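Laundromat on Pradthorpe Road to close, drop-off customers told to collect by end of August

The Cotel laundromat on Pradthorpe Road will shut its doors at the end of August after the landlord and the owner failed to agree on a new lease.

A sign went up Tuesday morning. By lunch most of the block knew.

Owner Gayan Karunaratne said the rent offer came in 35 percent higher than what he pays now. He asked for a smaller raise spread out over time. No deal.

"We went back and forth all spring," Karunaratne said. "I can't charge people that much for a wash. They would go somewhere else and they'd be right to."

The building is owned by Nanayakkara Holdings, which also has the two storefronts next door. The company did not return calls. A letter to tenants, seen by this paper, says the ground floor needs new plumbing and that rents on the street have "moved considerably." 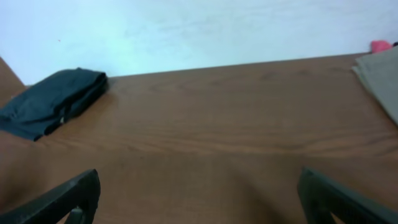
The place has been open since 2000. Karunaratne bought it from his uncle, kept the name and added a wash and fold service a few years later. The wash and fold is now more than half the business. Nurses on late shifts use it, so do a couple of the restaurants on the corner for there aprons.

Anyone with clothes waiting should pick them up before the last Saturday of the month. Bring the ticket. No ticket, bring ID and a description of what was dropped off. Hours stay the same until then, 7 a.m. to 9 p.m., last wash at 8.

Prepaid cards will be refunded in cash at the counter. Karunaratne asked people not to mail them in.

Tharushi Fakir has lived above the bakery across the street for most of her life and has no washer in her apartment. Few of the older buildings do - the pipes won't take it.

"The next one is past the highway," Fakir said. "That's two buses with a bag. I've got two kids, I do a lot of wash."
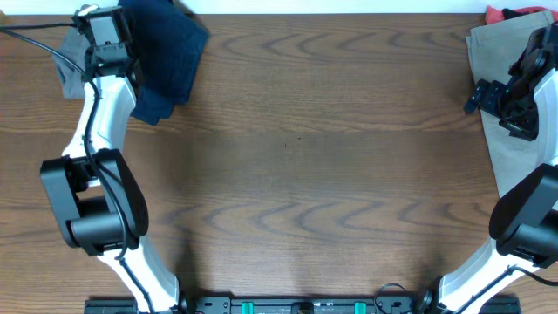
The next closest laundromat is Pandby Wash, roughly 20 minutes away on foot. Manager Ditte Snorradóttir said she has already seen new faces this week and will open an hour earlier starting in September. She is not planning to raise prices. She may add dryers if the gas company can get out there in time.

"Dryers are always the hold up," she said. "People will wait for a washer. They get mad waiting on a dryer."

Snorradóttir said she has talked with Karunaratne about taking over the restaurant accounts. Nothing signed yet.

City council member Carter MacDonald, whose district covers Pradthorpe Road, said he has asked the transit office wether the crosstown bus could stop nearer to Pandby. He expects an answer next month. He also wants the council to look at a small grant for landlords who put shared washers in basements, an idea that came up before and went nowhere.

"It's cheap next to most of what we vote on," MacDonald said. He would not put a number on it.
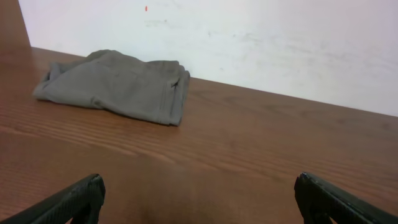 Eight people work at the Cotel, most of them part time. Karunaratne said three have lined up other jobs. Katsuhiko Murakami, the longest serving, does not have one yet. He runs the folding counter evenings and fixes the coin slides when they jam.

"I'll take the month off first," Murakami said. "Then see. My knees are not sorry."

The machines are for sale. A buyer from out of state has looked at the big front loaders, the older top loaders will probably go for parts. The folding tables and the rolling carts will be sold to anyone who wants them, cash only, on the final day.

No word on what moves in next. A permit notice taped inside the window mentions food service but the line for the business name is blank. Residents can comment on the permit at the planning counter in city hall, weekdays until 4 p.m.

Unclaimed clothes will be held at the store through closing night and then donated.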